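Projects > Assembly automation > Zoltent > Progress reports
Search this site Enter keywords Go
Last updated: July

Zoltent: progress report to Trondov, second reporting period
Prepared by Kálmán Vörös, software lead

1. Summary

Work in this period covered the perception node, the grasp planner and the replay tool. The first two are now running together on the bench cell. The replay tool is usable by the development team but has not been packaged for the Szekeres site. Spending is within the approved budget. One deliverable, the tray placement routine, has moved to the next period for the reasons given in section 5.

2. Perception

The segmentation model was retrained on wrist camera images of mixed control components: push buttons, selector switches and illuminated units. The training set was relabelled after an internal check found that annotators had treated the contact block as a separate object in some images and as part of the button in others. The labelling guide now says that one assembled component is one instance, whatever the colour changes along its body.

The held-out set contains 133 images. Most of the remaining errors fall into two groups. In the first, two components of the same type lie in contact and are merged into a single mask. In the second, the translucent contact block is dropped from the mask and only the head and collar are kept. The second error matters more to the planner, as it shifts the estimated centre of the part toward the head and the fingers then close too far forward.

A depth consistency check was added to catch the second case. If the mask ends where the depth map shows the body continuing, the node grows the mask along the principal axis and reports a lower confidence. The check adds a small delay to each cycle and can be switched off in the configuration file.

3. Grasp planning

The planner receives masks, a principal axis for each part and a head or tail label. It generates candidate grasps across the narrow section of the body, rejects any that would bring a finger into a neighbouring mask, and ranks the rest by clearance. Parts with no valid candidate are deferred. The planner returns to them after each successful pick, when the layout has changed.

We ran 202 pick attempts with the planner and the retrained model together. The arm speed was held at the commissioning limit throughout. The log for each attempt stores the image, the masks, the full list of candidates and the one selected, so that every failure can be replayed offline against a later version of the code.

Selector switches caused difficulty early in the period. The lever-shaped knob was sometimes chosen as the narrow section, and the part rotated in the grip as the fingers closed. Candidates on the knob are now excluded by class. This is a fixed rule and will need revisiting if Trondov adds other switch types to the parts list.

4. Replay and tooling

The Hivis replay viewer reads the attempt logs and steps through perception, candidate generation and selection in order. A reviewer can change the clearance margin and see which grasps would have been accepted. About 119 attempts have been reviewed in this way so far, and the default margin was widened slightly as a result.

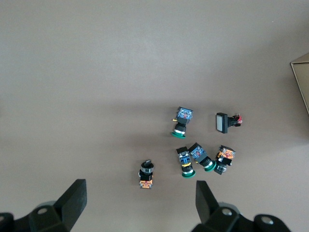 Touching parts remain the main reason for deferral. A nudge action has been written that closes the fingers, lowers them beside the group and pushes along the direction with the most free surface. It works in simulation but is disabled on the cell until the force limit has been tested at the wrist. The workspace boundary also needs tightening first, so that a push cannot carry a part under a container or off the reachable area.

Two smaller items were completed. The calibration script now refuses to save a result with a high residual – it previously gave a warning that was easy to miss. Log files are compressed at the end of each run.

5. Variations and next period

Tray placement depends on knowing which way round a part sits in the gripper. The head or tail label is reliable for mushroom-head buttons but weaker for rectangular units, and we chose to fix this before writing the placement code. The revised plan allows 4 weeks for the work.

Planned tasks:
- retrain the orientation label with more rectangular units
- force limit test, then nudge action enabled on the cell
- tray placement routine, first version
- replay viewer packaged for Szekeres, with a short operator guide

We ask Trondov to confirm the final parts list before placement work begins. Classes added after that point would require further labelling and a repeat of the held-out evaluation.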